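Cell Notes: New Fingertips and a Tidier Cable Run on the Picking Arm

Big week for the KUKA at the Flisgate shop!

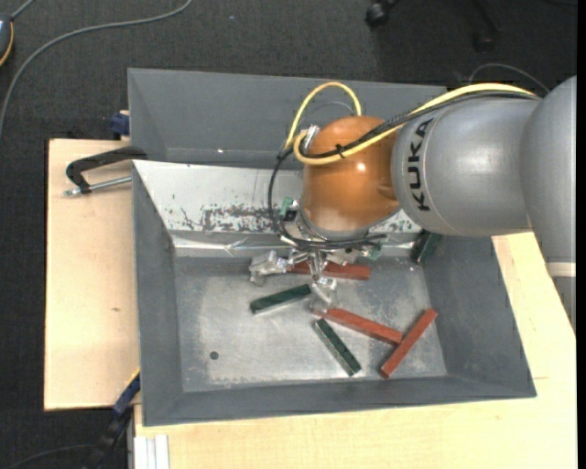 We finally got through the service list we'd been putting off since February, and the cell is so much nicer to work with. The fingertips came first. The bare metal was hard on the blocks (and on the bin floor – have a look at those scratches next time you walk by), so both fingers now wear a wrap. Check it every 600 picks and change it at 1,737, or sooner if an edge starts to lift.

Then the cables. The yellow one needs a good tall loop over the wrist, or it pulls tight when the last axis turns. If you re-tie the bundle, run the wrist slowly through its full range before you snug anything down. Leave the tie a little loose until then! We learned that one at Abera, where a connector came out in the middle of a run.

Last, the bin. The clamps get a hand check at the start of every shift, and if the bin has shifted at all, please redo the bin calibration before picking. It takes 12 minutes with the Zanura script, and you can drink your coffee while it works.

Our longest run since the changes is 1,313 picks without a stop, and we're really happy with that. Spare wraps are in the top drawer at Filtby, and the next check is Tuesday at 9. Come by if you'd like to try a re-wrap yourself.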